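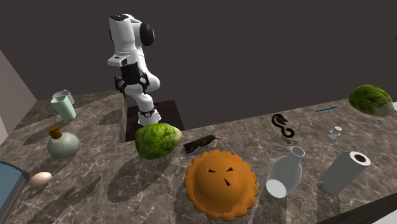 Notebook, Meesuk line, October 2018

Went back to the Lamia parish register this week. Baptisms are fine up to folio 159, then the ink fades and I only trust the surnames. Napaporn Rojanasak read the same pages separately and we disagree on one entry - she has the mother as Stalta, I have Stalter. Leaving both in the file until we find the marriage.

The birth we had for May is really the baptism. Corrected on the card. The birth itself is still open.

The Ovholm branch has two men of the same first name, probably uncle and nephew. The land sale for 300 names the elder, going by the wife. The later one for 900 gives no wife, so I took it off his sheet and put it under "unplaced."

Theerawat Panyasiri is indexing the burials. He found the younger man's widow under her maiden name, filed with her brothers. Worth checking the other widows the same way.
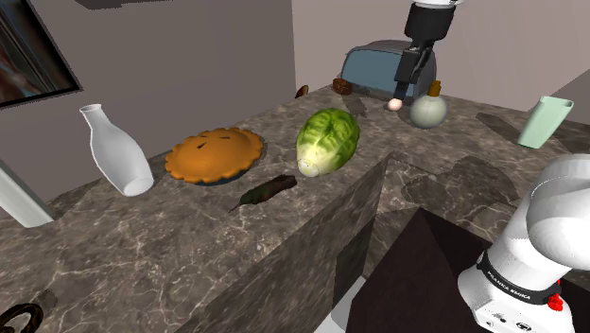
Stone countertop with food and vessels, framed picture on the left wall.

To do: order the will copies, ask for folio 160 under better light, renumber the Stalta children - the second daughter was entered twice.

Comments (2)

Napaporn: Still say Stalta. Compare the last letter with the godmother's name.

Theerawat: Burials done to the end of the first book. Sheet is in the shared folder.

This site uses cookies. Accept | Settings

Contact | © Meesuk Family Papers | Back to top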